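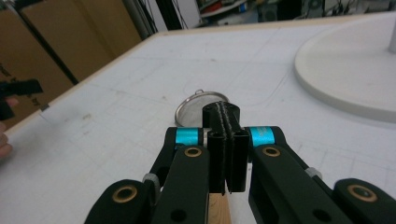
Attachment: gripper closed in front of the mesh strainer, teal bands at the pivots

Date: 2022-07-23
To: Batavley users list
Subject: Re: [batavley] Closed position before each hand demo

> We're recording kitchen items by hand with the Flodetti gripper
> and then replaying on the arm. Replay is fine on blocks. On thin
> things it closes short and drops them. Do you start every demo
> with the fingers shut, or open? And do you track the fingertips
> or the pivots?

We start shut. Squeeze until the two rubber pads meet along the whole seam, hold for 3 seconds, then open and go for the object. The Nondico script takes its zero from that hold. If you skip it, the zero comes from whatever the last demo left behind, and a thin rim is where you will see the error first.

We track the teal bands, one on each side of the fingers. The tips are black on black pads, and our tracker lost them as soon as something dark came in behind. On a white table the bands have given us no trouble.

The strainer is a good test piece. The rim is thin, and the small wire loop on it gives you a second place to grab. Pick one and stay with it for the whole set. We mixed rim and loop grabs in November and had to throw out 85 demos.

Pencil marks on the tabletop are enough for placing things. Trace a new outline when you change objects.

Can you post your open and closed values from 4 or so demos in a row? If the closed value drifts, check the linkage joints for play before you record any more.

--
batavley mailing list
To unsubscribe, send a blank message with "unsubscribe" in the subject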